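Delineating Commuting Areas from Origin-Destination Tables

Regional Data Office, Gillholm
Methods guidance for local planning staff

Purpose

This page explains how to group small census zones into commuting areas, using a table of trips between home and work. It is intended for planning staff who have basic spreadsheet skills and access to a desktop mapping program. No programming is required, although the steps may be scripted if the office prefers.

A commuting area is a group of adjoining zones in which most residents who work also hold jobs inside the group. Such areas often cross municipal lines. They are suitable for transit planning, labor market reporting and the placement of shared services. They are not suitable for determining eligibility under any program that defines its own boundaries by statute.

Before you begin

You will need the following:

A trip table with three columns: home zone, work zone and number of workers.
A boundary file containing every zone named in the table.
A list of neighboring zones, which most mapping programs can produce from the boundary file.

The worked figures below come from the Gillholm region, which is divided into 102 zones. The trip table and boundary file must use the same zone codes. When codes have been revised between releases, apply the conversion list before proceeding. Codes stored as numbers in one file and as text in the other will fail to match, and leading zeros are commonly lost when a table is opened in a spreadsheet.

Step 1. Clean the trip table

Remove rows in which the work zone is blank or recorded as "no fixed place." Retain a count of the workers removed, as it must be reported with the final map. Rows in which the home zone and work zone are the same should be kept. They represent people who live and work in one zone and are essential to the calculation.

Trips that end outside the region should be assigned to a single code, such as OUT. Do not delete them. Deleting outbound trips makes border zones appear more self-contained than they are.

Step 2. Calculate self-containment

For each zone, divide the number of workers who both live and work there by the total number of employed residents. The result is the supply-side rate. Next, divide the same number by the total number of jobs located in the zone. The result is the demand-side rate.

Record both rates in the zone file. A zone with a large hospital or industrial park may have a high supply-side rate and a low demand-side rate. A residential suburb will usually show the reverse when it has few jobs and most of them are filled locally.

Step 3. Select the starting centers

Sort the zones by total jobs and mark those with a demand-side rate below the regional median. These zones draw workers from elsewhere and are candidates for centers. In the Gillholm region this test produced 19 candidates. Adjoining candidates with heavy flows between them should be merged at this stage, which reduced the number to 12.

Staff are advised to review the list with someone who knows the area well. Payroll records sometimes place all of an employer's workers at its head office, and a zone may qualify as a center on paper for that reason alone.
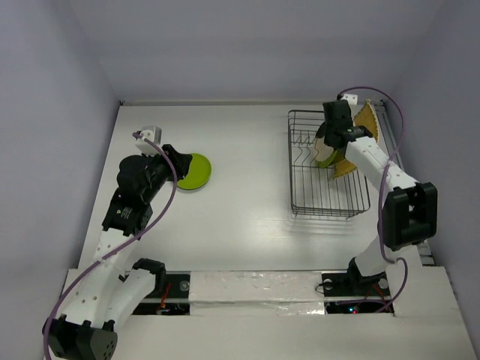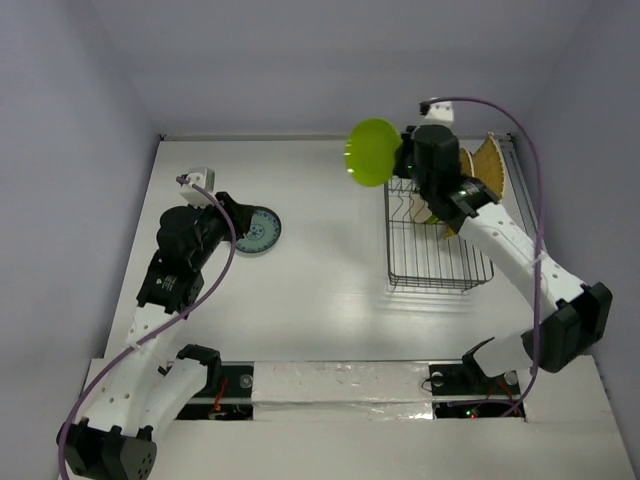
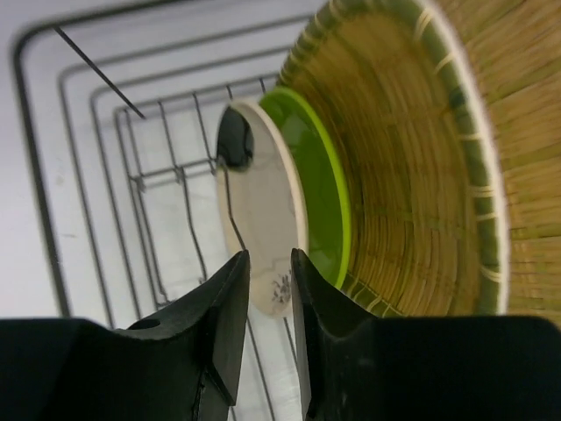

Step 4. Attach the remaining zones

For each zone that is not a center, calculate the strength of its tie to every center. The recommended measure adds two shares: the share of the zone's resident workers who travel to the center, and the share of the center's resident workers who travel to the zone. Attach the zone to the center with the highest combined value, provided that the two share a boundary or are linked through zones already attached.

Work in order from the strongest tie to the weakest. After each attachment, treat the group as a single unit and recalculate. This is the slowest part of the procedure when performed by hand. The zones of Pillent, for example, changed groups twice during recalculation before settling with the eastern center.

If the strongest tie would produce a detached piece, set the zone aside and return to it after its neighbors have been assigned. Islands and zones reached only by ferry should be treated as neighbors of the zone where the ferry lands.

Step 5. Test the groups

Calculate both self-containment rates again, this time for each completed group. The standard used by this office is a minimum supply-side rate of 60 percent. Groups that fall below it should be dissolved, beginning with the weakest, and their zones returned to Step 4.

In the most recent exercise, 84 zones remained in the same group under every reasonable threshold that was tested. The others moved when the threshold was raised or lowered. These should be shown on the map with hatching or a lighter fill, so that readers can distinguish a firm boundary from an uncertain one.

Step 6. Prepare the map and notes

Give each group a plain name based on its largest town. Avoid compass names where two groups could reasonably claim the same one. The accompanying notes should state the source and period of the trip table, the number of workers excluded in Step 1, the threshold applied and the zones considered uncertain.

Boundaries should be drawn at the zone level without smoothing. Simplified lines may be used for small printed maps, but the unsimplified file must be supplied on request.

Common problems

Small counts. Many trip tables are adjusted to protect privacy, and counts below a set value may be rounded or suppressed. Totals calculated from the rows will then differ from the published totals. Use the published totals as the denominator where they are available.

One group absorbs its neighbors. This tends to occur where a single city dominates the region. Danica Hrubý's revision of the Volton corridor addressed it by limiting how many workers a group could contain before its outer zones were tested separately. Offices adopting a limit should state it in the notes.

Remote work. Workers who report their home as their workplace are counted as living and working in the same zone. Where the table allows them to be identified, run the procedure once with them and once without, and report any boundary that changes.

Review and updates

Draft maps are accepted for technical review each October. Submissions should be addressed to Sofia Morais and should include the cleaned trip table, the neighbor list and the notes described in Step 6. Questions on zone codes and conversion lists should be directed to Rodrigo Tavares.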